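제4장 딱정벌레의 겉날개와 몸의 크기
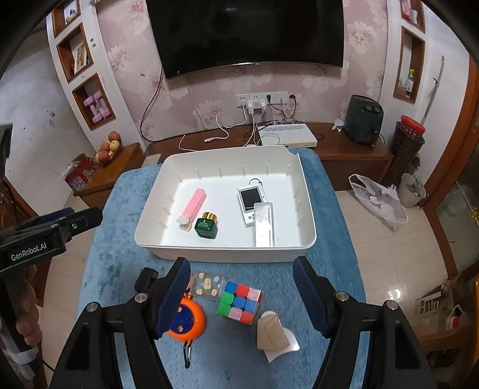
딱정벌레목의 곤충은 앞날개가 단단하게 굳어 겉날개(딱지날개)를 이룬다. 겉날개는 비행할 때 추진력을 거의 내지 않으며, 그 아래에 접혀 있는 얇은 뒷날개가 비행을 맡는다. 뒷날개는 겉날개보다 길기 때문에 쉴 때는 세로와 가로 방향으로 여러 번 접혀야 한다. 접힌 자국이 있는 황갈색 종이를 흰 종이 위에 세워 보면 납작한 재료가 접힌 선을 따라 버티는 힘을 얻는다는 것을 알 수 있는데, 뒷날개의 시맥도 이와 비슷하게 막을 지탱한다. 몸길이는 큰턱을 빼고 이마방패 앞 가장자리에서 겉날개 끝까지 잰다. 주황색 열쇠고리 줄자 같은 것은 표본 상자의 치수를 잴 때는 쓸 만하지만, 작은 딱정벌레의 몸길이에는 눈금이 너무 굵으므로 접안 마이크로미터를 사용한다.

4.1 채집지와 자료

이 장에서 다루는 자료는 플로소프 습지 가장자리의 낙엽층에서 얻은 것이다. 오르보키 라흐티넨과 카이수 에스콜라가 함정 트랩을 설치하였고, 11월까지 딱정벌레 성충 2,000마리를 모았다. 이 가운데 먼지벌레류가 가장 많았고 반날개류가 그다음이었다. 겉날개의 길이를 잰 개체는 271마리이다. 나머지는 과 수준까지만 동정하여 알코올에 보관하였다. 측정 기록은 2019년 12월 13일에 정리한 것을 그대로 쓴다.

트랩은 입구를 지표면과 같은 높이로 맞추어 묻었다. 입구가 조금이라도 솟아 있으면 작은 종은 벽을 따라 돌아가 버리고, 큰 종만 주로 잡힌다. 핀드홀름 쪽 경사면에서는 비가 온 뒤 흙이 쓸려 내려가 트랩 두 개의 입구가 드러났다. 이 두 개에서 나온 개체는 표 4.1에서 제외하였다.

4.2 겉날개가 짧은 무리

반날개과는 겉날개가 짧아 배마디가 여러 개 드러난다. 몸을 좌우로 쉽게 굽힐 수 있어 낙엽 틈이나 썩은 나무껍질 밑을 드나드는 데 유리하다. 그러나 뒷날개까지 짧아진 것은 아니다. 많은 종이 온전한 뒷날개를 가지고 있으며, 이를 짧은 겉날개 밑에 넣기 위해 다른 딱정벌레보다 복잡하게 접는다. 접는 순서가 왼쪽과 오른쪽에서 서로 다른 종도 있다. 착륙한 뒤에는 배 끝을 위로 구부려 날개를 밀어 넣는다.

먼지벌레과에서는 사정이 다르다. 같은 종 안에서도 뒷날개가 긴 개체와 짧은 개체가 함께 나타나는 경우가 있다. 이를 날개 이형성이라고 한다. 서식지가 오래 안정된 곳에서는 짧은 날개형의 비율이 높고, 범람이 잦은 강가처럼 환경이 자주 바뀌는 곳에서는 긴 날개형의 비율이 높은 경향이 있다. 다음 절에서는 먼저 겉날개를 들어 올려 뒷날개의 길이를 판정하는 방법을 설명한다.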